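Making Protest Signs at Home That Last the Whole Day

Filed under: Home Workshop > Paper & Paint > Signs and Banners

2019-08-24

Most homemade signs fail in the same ways. The letters are too thin to read from across a street, the board folds in the wind, or the handle comes off. All of this can be fixed at the kitchen table the night before.

Start with the words. Six words is plenty for a standard poster board, and three is better. Write the message on scrap paper first and count the letters in each line, spaces included. Find the middle letter of each line and put it on the center of the board, then work outward in both directions. This stops the last word from getting squeezed against the side.

Pencil two light lines for every row of lettering. Use the thick end of a marker or a one-inch foam brush. Black on white or black on yellow reads farthest. Red looks strong up close and goes dull at a distance, so save it for an underline.

Poster board alone will bend. Glue it to corrugated cardboard with the ridges running up and down. Spread the glue thin with an old gift card, lay the poster on from one side, and leave it under heavy books overnight.

Check the rules before you make a handle. Where I live, Jisovville, the courthouse lawn allows cardboard tubes but no wooden stakes. Other towns limit the thickness of the stick. A tube from wrapping paper works well if you flatten the top six inches, sandwich it between two boards, and tape all four sides.

For rain, cover the front with clear packing tape in overlapping strips, starting at the bottom so the water runs off the seams. Water-based markers will bleed at any spot you miss.

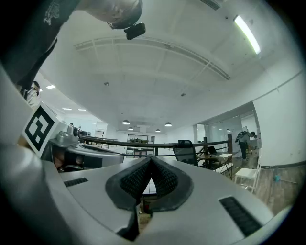

Fabric banners take more time but pack smaller. An old flat sheet is fine. Wash it without softener, iron it, and put plastic underneath before you paint. Thin the acrylic with a little water. Cut a few half-moon wind flaps if the banner is wider than your arms, and fold the hem over a rope before stitching it down.

If you tape flowers or ribbon to a sign, use floral wire through two small holes. Tape lets go in the heat.

Store finished signs flat, face to face, with wax paper between them. Mine from January are still usable.

COMMENTS

pleatsandpaint: Paint stirrers are also banned at our city hall. Call ahead.

old_route_10: Does the packing tape glare in the sun? Mine did in photos.

marlhen: It does some. Matte contact paper is better if you can get it flat.

Contact | © 2019 Zindine Home Tips | Back to top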